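The Blocked List

She had worked six years for Vendard, in the room on the second floor where people answered reports. A report came when somebody pressed the small flag under a message. Most of them took less than a minute. You read the message, you read the three messages before it, and you chose a button.

In January the company changed the rules again. A user who blocked another user could now write a short note, to explain why. The notes were only for the people in the room. Most users left the space empty or typed one word, usually "annoying."

The first note from the woman in Brerneo was longer. It said: "He does not write anything bad. He only writes good morning. Please read all of them."

So she read all of them. It was against the advice, because every report had a time, and the time was shown in the corner in orange numbers. There were more than 600 messages. Good morning. Good morning. Good morning, it is cold today. Good morning, you have a new coat. After the coat there were eleven days of only good morning, and then: Good morning, you took the other street.

She put her hand on the desk and stayed like this for a moment. 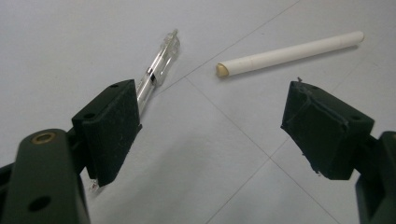 The buttons did not have a place for it. There was Threat, there was Insult, there was Selling, there was Other. If you chose Other, the report went to a queue in another city, and the queue had 4000 reports in it that morning. She knew this because the number was also shown, in gray.

She chose Threat. A window opened and asked her to mark the words which contained the threat. She marked "the other street." The window answered that no threat was found in the selection and asked if she wished to continue. She pressed yes. It asked again, with the same words, and she pressed yes again.

His account was closed before lunch. She wrote to the woman with the standard text, and under the standard text she added a line of her own, that the messages could be saved and printed, and that the police station on Petrenko Street would have to accept them. It was not permitted to add a line. She read it twice for mistakes and sent it.

In the afternoon her supervisor came and stood behind the chair. He asked why one report had taken so long. She said that it was a long conversation.

"But he only says good morning," he said, bending to the screen.

"Yes," she said. "Read the coat."

He read it. He scrolled up, then down, and she heard that he had stopped chewing his gum. Then he took the empty chair from the next desk and sat.

A new account had been made at two o'clock, with no picture and the name Priller. It followed only one person. It had not written anything yet.

"Can we close it?" she asked.

"For what reason?"

She opened the list of buttons and they looked at it together, while the orange numbers went on.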